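Grey marble-pattern bench top: laminate, stone or leave it alone?
Home and Kitchen > Benchtops and tables

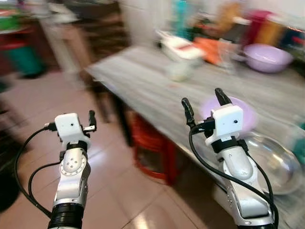 1. ivana_ib
Hello all. I am looking to buy a long table with a grey marble pattern on the top, for use as a kitchen work table. I like the pattern very much, but I must decide the material. The laminate one from Cimow is $519 and the real stone one from Hendevlow is $1308, delivery not included. My English is from books, so please excuse if I use the wrong word for something.
My question is if laminate will survive daily kitchen use. We make dumplings and bread, and my mother in law puts hot pots everywhere. We also have many plastic bowls and lids, and they leave coloured rings if there is beetroot under them.

2. morikawa_y
Laminate, no question. We have had ours over 10 years, used every day, and the only damage is one burn near the kettle. Use trivets. Spend the difference on a good rangehood.

3. Fukuda_K
I do not agree with Yasuo. When the edge strip of laminate lifts, water goes inside and the board swells. Mine was finished after two winters. Real marble also has its problem — lemon juice and vinegar will mark it — so first ask Hendevlow which stone it is. "Marble colour" in a catalogue can mean many things.

4. morikawa_y
Two winters sounds like a bad installer to me. Did they seal the joins?

5. Fukuda_K
They said they did. I was not under the bench to look.

6. ivana_ib
Thank you both. I rang Hendevlow and it is granite with a marble look. The lady said to seal it every year. She also said the weight is 184 kg with the frame, and we are on the second floor with no lift.

7. daichi.m
184 kg up the stairs! Check what your floor can take, and ask for a written delivery quote before you pay any deposit. For the beetroot rings, bicarb and a little water, leave it ten minutes, then wipe with a soft cloth. Please not the green scourer, it will dull a laminate top for good.

8. Fukuda_K
Bicarb is slightly abrasive also. I use only dish soap and patience.

9. daichi.m
Patience did not work on my turmeric.

10. ivana_ib
I think I will go to see the laminate one on Sunday and look carefully at the edges. If somebody knows whether the Cimow edge strip is glued or is one piece with the top, please write it to me before then.

11. misaki_k
Mine from Cimow is one piece at the front and glued strip on the two short ends. Put the ends away from the sink and you should be fine.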